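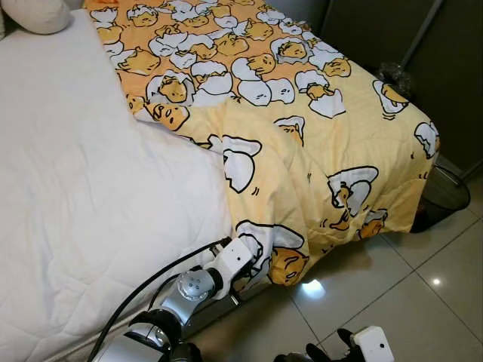
Re: [handquilt] Wadding for a summer quilt, cotton or wool?
Jun 4, 2018

> I'm piecing a single for the spare room and want something light
> enough for August. The shop only had polyester and it felt like
> packing material. Has anyone used the Jument cotton, or is wool
> worth the extra? Also, how far apart can I leave the stitching?
> I'm slow and would like to do as little as I can get away with.

Oh, do try the wool! I know it sounds mad for August, but a thin wool wadding breathes beautifully and the needle goes through it like butter. I used the Villalba one last year on a lap quilt and I've been boring everyone with it ever since.

The Jument cotton is lovely too, just flatter, and it shrinks a little the first time you wash it. Some people prewash. I don't, as I love that crinkly old look (my sister says it looks as if I've slept in a hedge).

On spacing, check the packet before you cut anything. Mine said 18 cm between lines for the cotton, but I went much closer and was glad of it. Wide gaps are fine on a wall hanging, less so on something that gets dragged about and washed every fortnight.

For thread I've gone over completely to Cirnetti. I bought the 200 metre reel, thought it would last for ever, and was back in the shop for 2 more before I'd reached the border! Buy them together if you can, the creams do vary.

Has anybody got the old Tristico leaflet on marking out cables? I lent mine and it never came home. I'd happily swap it for a set of feather stencils, hardly used.

Do tell us which you choose, and what colour you're backing it with!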